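Section 5: Sharing the kitchen with the arm

By the second week most staff stop greeting it. Until then, the steps below should keep lunch civil.

5.1 Before a tidying run

1. Move anything you are fond of off the counter. The arm has no feelings about your mug, and this cuts both ways.
2. Close lids fully. A half-shut lid counts as shut until it is lifted.
3. Check that the counter mode on the Kulard panel reads SHARED.
4. Press START and take your hands away.

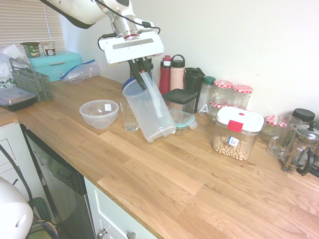
Note: You may talk during a run. Advice shouted at the arm is not recorded, though Ebuka Adeleke in Facilities says the August trial produced plenty of it.

Caution: Do not reach in to help. If it is making a mess of things, press HOLD, wait 3 seconds and then interfere.

5.2 Food boxes

5. Leave a hand's width between boxes. Stacks are for people.
6. Name labels go on the side. The arm cannot read them — colleagues can, and mostly choose not to.
7. Anything left past Friday is still a human problem. Purnetti does not supply a setting for it. 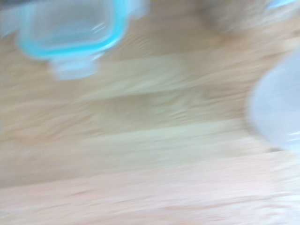
8. When the run ends, wait for the panel to show PARKED before you wipe down.

5.3 What happens to the rota

The washing-up rota is withdrawn at the Naidoo and Indumbridge sites. In its place, one person per shift is named Kitchen Lead, whose duties are to press START, press HOLD and be blamed. Allow 5 minutes at each end of the shift. The role carries no extra pay, but you do get the laminated card.

Report faults to Facilities with the code from the panel. "It looked at me" is not a code.

We use cookies to improve your visit to our help pages. Accept all | Manage settings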